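Keeping an old desktop going for the love of it

4 min read

I have been writing family recipes into the same desktop computer for longer than I've had my current kitchen, and this winter I finally did what I'd been promising myself: I learned what all the parts inside one do. What a great way to spend January evenings!

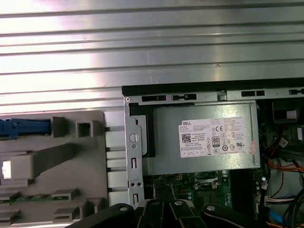
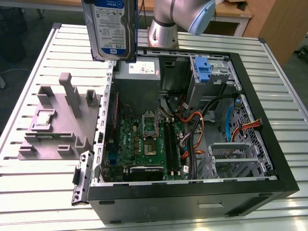
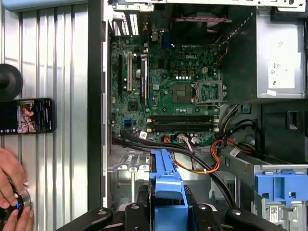
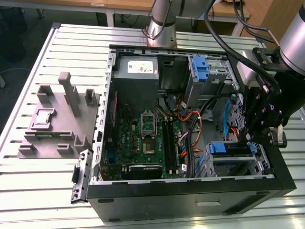 Desktop computers with their insides showing.

So, the recipes. My aunt's side of the family cooked from memory and wrote down almost nothing, and what they did write down ended up in a folder I named Ilie, after the street she lived on. It holds 411 recipes now. Some are two lines long ("cabbage, the good one, until soft") and some run for pages, with arguments in the margins about dill. I love every one of them.

My friend Luminița Moldovan got me going on the hardware side. She keeps a blog about old machines called Bakdale, and she'd been telling me for ages that a drive full of family history deserves more than crossed fingers. She was right! I now have two copies at home and a third at my brother's place, and I update them whenever I add a batch of typing. It takes less time than making tea.

The part I didn't expect to enjoy was the sorting. I had nearly 800 scans with names like "scan0034 final final", and I went through the whole lot with a pot of coffee and the radio on. I found a plum dumpling recipe I thought was gone for good (my grandmother's handwriting, a grease spot right over the amount of flour). I tried it three times with three different guesses. The second guess was the best, and I've typed that one in with a question mark next to it.

Abenezer Alemneh, who cooks with me most weekends, wants us to print the whole collection as a book. I'm all for it, but first we have to agree on cups or grams. He's a grams person. I still measure flour with a chipped blue mug, and the mug has never let me down.

Next up is the soup section, and there are 92 of those. If you have a sour soup recipe that uses lovage, please send it my way, I can't get enough of them.

Recent posts
Plum dumplings, third try
What I keep in the freezer
Labeling scans without losing your mind
A whole weekend of bread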